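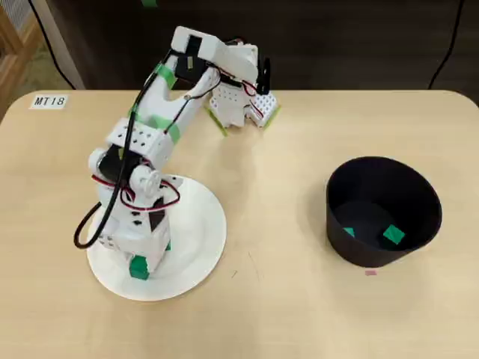
How does a small arm know where it can put a block down?

It plans the whole movement before any motor turns, checking each step against a simple map of the table and leaving out any path that would bring the arm, its cables or the gripper into contact with something on that map.

Bundgate, 05/11/2021 -- Rusari has released version 2 of Stendar, its motion planning and control software for low-cost tabletop robot arms. The new version is available to download now and replaces the test release that has been with selected users since February.

Stendar runs on an ordinary laptop and sends commands to arms driven by hobby-type servo motors. It is meant for teaching labs, small workshops and research groups that build their own arms from plastic parts and want them to carry out pick-and-place work without having to write a planner from scratch.

The main change in version 2 is the way the software handles cables. Small arms usually carry their wiring on the outside, and a loop of wire that sits well clear of the base in one posture can be pulled tight or dragged across the table in another. Earlier versions of Stendar treated the arm as a set of rigid links and ignored the wiring altogether. Users can now mark where each cable is fixed and how much slack it has, and the planner will keep away from postures that use up the slack. The check adds a little to planning time, and can be turned off for arms with internal wiring.

"Most of the support messages we had about the old version came down to a wire," said Kianoush Moradi, lead developer at Rusari. "The path was fine on the screen. Then the shoulder turned, the cable caught on the base and the servo stalled. We wanted the planner to know about that before it sent anything to the motors."

Version 2 also brings a new perception module, named Medina, which was previously a separate download. Medina takes the picture from a single fixed camera and finds objects by colour and outline. It is intended for simple jobs, such as moving blocks of one colour into a bin, and needs no training data. The user clicks on a sample object, adjusts two sliders and saves the result as a profile. Profiles can be shared between stations as long as the lighting is similar.

Open containers have their own object type in this release. The user sets the height of the rim and the width at the top, and Stendar brings the gripper over the rim from above, lowers it to a set depth and opens the jaws. Containers with flexible sides can be given a wider margin so that the gripper does not press against them on the way in or out. If an object is already inside, Medina leaves it out of the list of things still to be picked up.

Where coloured tape is used on the jaws or links of an arm, there is a risk that a colour-based system will take the tape for an object. Medina now masks out the arm itself, using the joint positions reported by the controller, and looks for objects only in what remains. Rusari advises users to keep tape and blocks in different colours where they can, as the mask is less reliable when the gripper is very close to an object.

The company tested the release on benches at its Bundgate office. The final round of tests covered 3207 planned movements, including reaches to the back edge of the table and pick-ups directly in front of the base. Moradi said the second group took the most work.

"Close to the base, the arm has to fold up on itself and there are not many ways to do it," he said. "The old planner would often give up. The new one tries the awkward postures as well, and if there is no safe path it says so in plain words and shows which joint is the problem."

Other changes in version 2 include:

A calibration routine that takes around 14 minutes for a new arm and can be stopped and picked up again later.

A log file for every run, with joint positions, motor load and the camera picture at the start and end of each movement.

A slow mode that limits all joints to 60 per cent of their normal speed -- now the default setting on first start.

Arm description files from the previous version will open in version 2 without changes, but users will need to add cable details by hand before the new check can be used. Medina profiles made with the separate download must be saved again in the new format. A converter is included in the tools folder.

Stendar is free for schools, colleges and personal use. Workshops and companies need a licence for each computer that runs the controller, with no charge for additional arms connected to the same machine. Existing licence holders can move to version 2 at no cost.

About Rusari

Rusari writes control and planning software for small robot arms. The company is based in Bundgate and its products include the Stendar controller and the Medina perception module.

Press enquiries should be sent to Kianoush Moradi at the Rusari office in Bundgate.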